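Ticket 821 - Table setting routine, left arm slow at cutlery
Opened: 15/07/2019
Site: Porkine test kitchen
Assigned to: Kadri Priedītis
Status: Open

Reported: the breakfast setting takes 18 minutes from start to finish. Target is 12. Most of the delay is at the forks and knives - plates and mugs are within the limit.

Checked cable slack on both arms, no change. Lowered the grip speed, fewer drops but slower again.
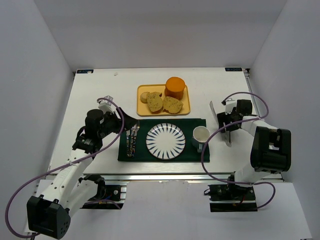 Can it set a table without someone standing by?
For a single place, most mornings. A family table is still quicker by hand, and we wouldn't leave it alone with glassware.

Next: try the Fidura fingertips on the left gripper and rerun with the same placemat, plate and mug. Patterned handles stay in the test, as the customer has them at home. Clearing up is a separate job and won't be looked at before August.

Kadri to update after the rerun.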